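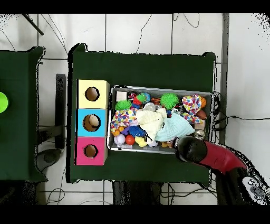
Toys in a metal bin, with three colored cardboard boxes beside it.

Keeping Small Things Sorted

Most clutter in a house is small. Batteries, hair ties, game pieces and spare keys cause more trouble than furniture does. These are the methods we use at home in Limville, and a few sent in by readers.

Start with one drawer
Empty it onto a towel. Throw out dried pens, dead batteries and any key that fits no lock in the house. Wipe the drawer and let it dry before anything goes back in. One drawer is enough for an evening.

Cardboard boxes
Shoe boxes and shipping boxes make good drawer dividers. Cut them down with a utility knife to half an inch below the top of the drawer. Fold the flaps inside and glue them flat, and the box will hold its shape for a few years. If you paint cardboard, use two thin coats. One thick coat will warp the sides.

A hole in the lid of a box is useful for things that go in one at a time, such as bread bag clips or used batteries. Trace a jar lid, cut slowly, and sand the edge with a nail file.

Colors or labels
Labels work for adults. Children who can't read yet do better with color. Adaeze Oyewole wrote to say she gives each child one color for everything: toothbrush, towel, coat hook, cup. Her laundry sorting takes half the time it used to.

Masking tape is fine for labels in a dry room. In a bathroom or basement, write on freezer tape instead.

Metal bins
Metal lasts longer than plastic but it scratches shelves. Stick felt pads on the bottom corners. If a rim feels sharp, split a length of clear aquarium tubing down one side and press it over the edge. Rust spots come off with a paste of baking soda and water. Rinse, dry right away, and rub in a drop of cooking oil.

Stuffed toys and dress-up clothes
Wash these in a pillowcase tied shut, cold water, gentle cycle. Air dry. Anything with a battery pack gets wiped by hand. Oksana Kobzar suggests a night in the freezer for items that can't be washed, in a sealed bag. We have tried it for musty smells and it helped a little.

Screws and hardware
Baby food jars still work best. Keep the leftover screws from flat-pack furniture in a bag taped to the back of the piece. We moved in February and had every bolt we needed except 5, all from the same bed.

Next month: getting candle wax out of a tablecloth.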